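Ticket 31: Head camera loses the shelf during turns
Project: Kindari (student build, grocery picking task)
Status: Open
Opened by: Ljubica Mladenović

Problem
When the robot turns from the marble table toward the produce shelf, the detector drops most of its labels. They come back once the head has settled. If the arm planner asks for a target before that, it gets an empty list and the run stops with "no target."

Steps to reproduce
Start the Flarketti launch file with the grocery config. Park at the round table. Send the turn command at normal speed, then request "cucumber" right away. Fails in almost every run. At half speed it works, but we go over the time limit for the task.

What I tried
Restarted the camera node. No change.
Cleaned the lens. No change.
Lowered the confidence threshold. The napa cabbage came back, but so did false hits on the wall and on the table top, so I put it back where it was.
Set exposure to manual at 16 ms. Worse than auto.

14:20
Ran it again and saved what the head camera had in the middle of the turn. The near end of the shelf would probably be usable. The far end is smeared, and the tilt is more than the planner config allows for.

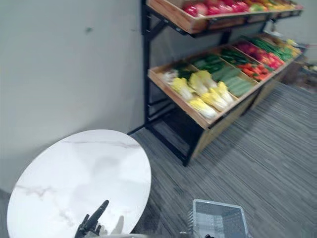 Perić: 16 ms is too long for a moving head. Try 4 and turn the gain up to make up for it. Also check whether the detector is using the head angle from the start of the turn. We had that bug last season, and it looked the same from the outside.

15:05
Set exposure to 4 ms with higher gain. The picture is grainier but the labels on the near compartments hold through the turn. Carrots and peppers still flicker.

Checked the head angle too. Perić was right, the detector node reads it once when the turn command goes out and keeps that value. Changed it to read the angle with each new picture. Three runs at normal speed, all found the cucumbers.

Still to do
Add a short wait in the planner so an empty list triggers a retry. Test with the top tier, which I haven't touched yet. Merge the exposure setting into the Plostureo branch so the other team gets it.

Leaving this open until the retry is in.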